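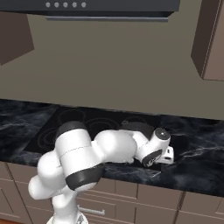 *図:シミュレーション内のキッチン。白いアームを調理台の上へ伸ばし、グリッパーを加熱面の右脇で下に向けた姿勢。*

# Nerkthorpe キッチン操作比較データセット

更新日:2025年4月25日

本リポジトリは、シミュレーション上のキッチン環境において、グリッパーと制御器の組み合わせを比較するために作成したデータセット Nerkthorpe の説明文書、読み込み用スクリプトおよび評価用設定ファイルを収録するものである。データ本体は別途配布するアーカイブに格納されており、取得方法は「入手と展開」の節に記載する。

利用にあたっては、末尾の「既知の制約」および「利用条件」を必ず確認されたい。

## 概要

| 項目 | 内容 |
|---|---|
| データの種類 | シミュレーションによる操作エピソード |
| エピソード数 | 4000件近く |
| 課題数 | 9 |
| 初期配置の数 | 27 |
| 比較対象のグリッパー | 2機種(Flolletti、Pridito) |
| 参照用制御器 | Ķēniņš |
| 実機データ | 含まない |

課題と初期配置は両グリッパーで共通である。アーム本体の運動学パラメータも全エピソードを通じて同一とし、手先の交換による差が結果に現れるように構成した。

## 作成の目的

調理台のように奥行きの限られた作業面では、グリッパーの開閉幅だけでなく、手首から指先までの長さや外形が到達範囲に影響する。吊戸棚や換気フードの下では、アームの肘部を高く上げる姿勢が取りにくく、同じ目標位置であっても手先の形状によって逆運動学の解が変わることがある。

本データセットは、こうした条件の下で次の点を検討するために作成した。

- グリッパーの外形が、調理台周辺での干渉回避に与える影響
- 同一の把持目標に対する、制御器ごとの軌道の違い
- カメラ視点を変更したときの、学習済み方策の性能低下の程度

把持力の絶対値の比較は目的に含まない。接触の計算は物理エンジンの近似に依存しており、実機における保持力を推定する根拠としては使用できない。

## 環境

環境は、アームを調理台の手前側に配置した単一のキッチンを基本とする。天板は白と灰色の筋が入った黒い大理石調で、黒いガラスの加熱面が組み込まれている。天板の上方には換気フードと吊戸棚、下方には扉と引き出しを備えた収納がある。

キッチンの構造物は固定の衝突形状として登録した。換気フードと吊戸棚は視覚上の背景としてだけでなく、干渉判定の対象としても扱う。引き出しと扉は可動とし、開閉課題に限って関節の固定を解除する。その他の課題では閉じた位置で固定している。

加熱面は平坦な衝突形状として扱い、熱に関する計算は行わない。円形の区画線は描画上の模様であり、衝突形状には反映していない。

黒い天板と黒いガラス面の境界は、照明条件によって画像上の判別が難しくなる。深度画像を併用しない手法を評価する場合は、この点が結果に影響しうることに留意されたい。

## グリッパーと制御器

### Flolletti

平行開閉型のグリッパーである。本データセットでは標準条件として扱い、課題の難易度調整はこの機種を用いて行った。指先の姿勢が開閉によって変化しないため、目標姿勢の指定は比較的単純である。

### Pridito

リンク機構により開閉する機種である。開閉に伴って指先の位置が手首側に移動するため、把持の直前に手先の高さを補正する必要がある。補正量は `configs/gripper/pridito.yaml` に記載した。この補正を無効にした状態で得られた結果は、標準条件の結果と並べて報告しないこと。

### Ķēniņš

参照用の制御器であり、手先空間の目標値を関節指令に変換する。ゲインは両グリッパーで共通とした。個別に調整したゲインを用いる場合は、評価結果の `controller_note` 欄にその旨を記入する。

制御器の名称は、文書内では正式な綴りで表記する。ファイル名およびディレクトリ名では、文字コードに起因する不具合を避けるため `kenins` に統一した。

## 課題の構成

課題は到達、把持、移載および開閉の各群に分かれる。到達群では物体を置かず、手先を指定姿勢へ移動させ、停止後の誤差を測定する。把持群と移載群では天板上または加熱面上に対象物を置き、指定位置まで持ち上げるか、別の区画へ移す。開閉群では、引き出しの取っ手または扉を操作する。

初期配置は、アームの初期姿勢、対象物の位置および収納の開閉状態の組として定義する。配置ごとの設定は `configs/layouts/` に格納した。乱数による微小な変位はエピソードごとに加えられ、使用した乱数シードはメタデータに記録されている。

成功判定は課題ごとに定めた。最終状態のみで判定する課題と、途中の干渉も失敗とみなす課題がある。後者については、判定条件を `success.yaml` の `contact_policy` に明記している。

## 収録内容

各エピソードは次の要素から構成される。

- `rgb/`:固定視点および手首視点のカラー画像
- `depth/`:カラー画像と同じ視点の深度画像
- `state.npz`:関節角、関節速度、手先姿勢、開閉指令
- `contacts.npz`:接触点と、接触した形状の識別子
- `meta.json`:課題名、初期配置、グリッパー、制御器、乱数シード、成否

時刻はエピソード開始時を零とする。画像と状態量の対応は、配列の添字ではなく `timestamp` により取ること。画像と状態量とでは記録周期が異なるため、添字で対応付けた場合には位置ずれが生じる。

手先姿勢はアーム基部の座標系で表し、回転は四元数のスカラー後置形式で保存した。カメラの外部パラメータも同じ座標系に基づく。

## 入手と展開

利用申請の承認後に通知されるアドレスからアーカイブを取得し、リポジトリ直下の `data/` に展開する。展開後、次のコマンドにより整合性を確認する。

```bash
python scripts/verify.py --root data/
```

エピソードの読み込みは以下のとおりである。

```python
from nerkthorpe import EpisodeSet

episodes = EpisodeSet("data/", gripper="flolletti", split="val")
episode = episodes[0]
print(episode.meta["task"], episode.meta["success"])
```

`gripper` を省略した場合は両機種のエピソードが読み込まれる。比較実験では、意図しない混在を防ぐため、明示的に指定することを推奨する。

## 分割

学習用、検証用および評価用の分割は、エピソード単位ではなく初期配置単位で行った。したがって、評価用に含まれる初期配置は学習用に現れない。一方、課題はすべての分割に共通して含まれる。

分割の一覧は `splits/` にある。独自の分割を用いること自体は妨げないが、その場合は公開分割による結果と区別し、使用した一覧を併せて公開することが望ましい。

## 評価手順

評価は、グリッパーごとに同一の初期配置と乱数シードを用いて実施する。報告には少なくとも成功率、干渉の有無および完了時間を含める。成功率のみの報告では、換気フードや吊戸棚に接触しながら完了した例と、接触なく完了した例を区別できない。

```bash
python scripts/evaluate.py \
 --policy path/to/policy \
 --gripper pridito \
 --controller kenins \
 --split test
```

結果は `results/` に JSON 形式で出力される。失敗例については、最後に記録された状態と接触一覧も保存される。両機種を比較する場合は `scripts/compare.py` により、初期配置を対応付けた集計表を作成できる。対応する一方のエピソードが欠けている場合、その組は集計から除外され、除外の件数が表の末尾に記載される。

## 変更履歴

- 2月版:公開前の試用版。Pridito の高さ補正が一部の移載課題で適用されていなかった。
- 現行版:当該エピソードを再生成し、接触形状の識別子を整理した。あわせて、手首視点の外部パラメータを機種別に分離した。

2月版に基づく Pridito の結果は、現行版の結果と直接比較できない。Flolletti のエピソードは再生成していないが、識別子の変更に伴い `contacts.npz` を更新している。

## 既知の制約

- キッチンの構造は単一であり、異なる間取りへの汎化を評価する用途には適さない。
- 加熱面および天板の反射は簡略化されている。実写画像との見え方の差は補正していない。
- 深度画像には実センサーに特有の欠損や雑音を付加していない。
- 引き出しの摩擦は一定値であり、重量物を収納した状態は再現していない。
- 手首視点では、グリッパーの指が対象物を遮る区間がある。遮蔽の程度は機種により異なる。
- アームが加熱面の手前に位置する姿勢では、固定視点から区画線の一部が見えなくなる。

## 利用条件

研究および教育を目的とする利用に限り、複製と改変を認める。再配布を行う場合は、本文書と利用条件の全文を添付し、変更箇所を明示すること。実機への適用は利用者の責任において行い、事前に可動範囲、速度制限および非常停止の動作を確認すること。

成果を公表する際は、データセット名、使用した版、グリッパー名および制御器名を記載されたい。不具合の報告には、`meta.json` の内容と `scripts/verify.py` の出力を添付のうえ、本リポジトリの課題管理欄を使用すること。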